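Notebook, kitchen corner
Thursday, started just after lunch

Wallpaper

The bullfinches are up! Walid and I finished the last drop before lunch and I'm very pleased with it, even though I was the one who argued for plain white for most of September. It's the Illmont pattern, the one with the big red-breasted birds and the pine cones, and it makes the whole booth feel like somebody's gran's kitchen at Christmas, which I mean kindly. The pinkish background is paler on the wall than it looked on the sample card. Covadonga says it's the same colour and I need my eyes testing.

Notes for whoever papers next: the repeat is long, so you lose a lot of each roll if you want the birds to line up. We used 4 rolls and I'd order one more next time. The Veltenik paste is fine but it skins over if you leave the lid off during a tea break (sorry). Walid cut everything with the long scissors and they want cleaning before anybody uses them on something nice. There's one join where a branch doesn't quite meet its other half and I've decided to leave it alone.

Hanging the wall basket

Spent far too long on this. The black metal one from Fosell has slots down the sides, and my first idea was to screw it straight to the wall, but I couldn't face putting holes in brand new birds, so it hangs from the aluminium bar instead. Good decision, I think. I hung it high on purpose, to leave the table clear for cooking things, and then had to fetch the step to put anything in it. Covadonga can reach it flat-footed and was quite smug.

What goes in it: snacks, for now. I tried a packet of rice first and it slumped over and looked miserable. A bag of crisps holds itself up much better, so the Chuba cassava chips have the spot. They're sealed and they're staying sealed until we've finished with the layout, Walid, I'm writing this down. With the bag standing upright you can read the front from the doorway, and the red goes nicely with the bullfinches.

What lives on the table

We argued about this more than the wallpaper. Covadonga wanted the full spice rack out, 21 jars, all labels forward. I said it would look like a shop. We've settled on two from the Semaan box, the pale one and the orange-red one, both with black caps, at the back on the right. I've told everyone they must go back with their lids on tight after what happened to my jumper.

The utensil holder is the white cylinder and goes in the back left corner. Only a few of the brown ones in it, please. When it's crammed full you can't pull one out without bringing its friends along.

The dark teal basket sits near the middle, towards the back. I like the colour against the white top. It was going to be the bread basket, then the onion basket, and as of this afternoon it's just called the basket. The little blue-handled hook is out in front of it for the moment and needs a proper home. My vote is a cup hook on the side of the drawer unit, Covadonga's is the drawer itself, where it will never be seen again.

How it stands at the end of today:

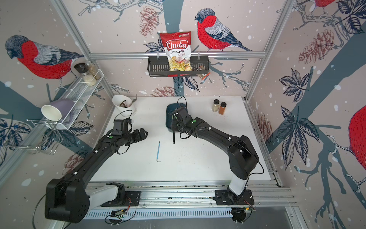

Still to do

Find the hook a place (see above, and please don't put it in the utensil holder, it tangles).

Order the spare roll of Illmont. Supplier says 7 working days.

Refill labels for the spice jars. The old ones peel at the corners, and I'd like to write the names on by hand this time.

Wash the pasting brush properly. I've rinsed it, which isn't the same thing.

Measure the shelf Walid wants for the mugs. He says 70 cm will do, I want to hold a tape up before anybody cuts.

Ask Covadonga where the step has gone.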